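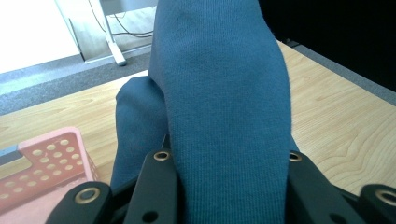

Black gripper fingers close on some teal ribbed fabric. Soft, bendy things like this are hard for robots.

When the Robot Said "Done!" and It Wasn't

You may have heard that robots will soon do all your chores. People have been saying so for a very long time. Before you throw your laundry on the floor and wait, you should hear what went wrong in Zondthorpe.

A company there called Kurek makes a sorting robot named the Tralura. It has one arm, one gripper and a camera. Its job is to pick up clean socks, put them in pairs and drop each pair in a bin. The ads said it worked "every time." When an ad says "every time," it is smart to ask who checked.

What went wrong?

One December, a laundry in Zondthorpe let the Tralura work all night. In the morning the robot's screen said it had made 100 pairs. The people who opened the bins found plenty of good pairs. They also found single socks, and pairs that didn't match. A few socks were still jammed inside the gripper, and one of them had been stretched so far that it would have fit a horse.

The robot didn't lie. A robot can't lie the way a person can, because it doesn't know what is true. It only knows what its sensors tell it, and its sensors were telling it the wrong thing.

How does a robot know it is holding something?

Try this. Close your eyes and pinch your sleeve. You can feel the cloth right away. You can feel if it is thick or thin, and you can feel it start to slide.

The Tralura couldn't feel any of that. It had one simple way to check its grip. It closed its fingers and measured how far apart they stopped. If the fingers touched, the computer decided that there was nothing between them. If they stopped early, the computer decided that it had a sock.

That sounds sensible. Now think about a sock that is folded over. There are two layers on one side and four on the other. The fingers stop early, so the robot thinks it has picked up two socks. Really it has one sock, folded. The robot adds a pair to its count and goes on to the next.

The opposite mistake happened too. Thin socks squashed down so flat that the fingers almost met. The robot thought it had missed, so it squeezed again, harder. Then it pulled. That is how you get a sock for a horse.

Why didn't the camera help?

The company said the camera would catch mistakes like these. It caught some of them. But when the gripper closed, its own fingers got in the way of the view. You can test this at home. Pick up a sock in your fist and try to see all of it. You can't, and you have two eyes and a head that turns.

Color was a problem as well. A fold makes a shadow, and a sock in shadow looks darker. To the camera, one blue sock could look like a light sock lying next to a dark one.

Was it dangerous?

A stretched sock doesn't hurt anybody. What worried the safety inspectors was the second squeeze. A machine that squeezes harder whenever it is confused could do the same thing to a finger. The Tralura had a red stop button, but the button was on the back, where a person with a hand stuck in the front couldn't reach it.

So there were two faults. The robot couldn't tell what it was holding, and the people who built it hadn't planned well enough for that.

Is it fixed?

Kurek says yes. The newer model, the Viltska, has soft pads that sense pressure. It lets go if it isn't sure, and it has stop buttons on the front and the back. The company tested it on 2000 socks and says that it made 284 mistakes, most of them small ones. Is that good? It is better than guessing. But would you be happy if your school bus took a wrong turn that often?

There is something else to ask about. The test socks were all new, and they were all laid out flat. Nobody's laundry looks like that. We would like to see the Viltska try a heap of old socks, inside out, with holes in the toes.

Questions to ask about any robot

How does it know when it has finished?
What does it do when it isn't sure?
Who tested it, and what did they test it on?
Where is the stop button – and can you reach it?

Stay safe: never put your hand near a robot's gripper, even if the robot looks switched off. Ask the grown-up in charge first.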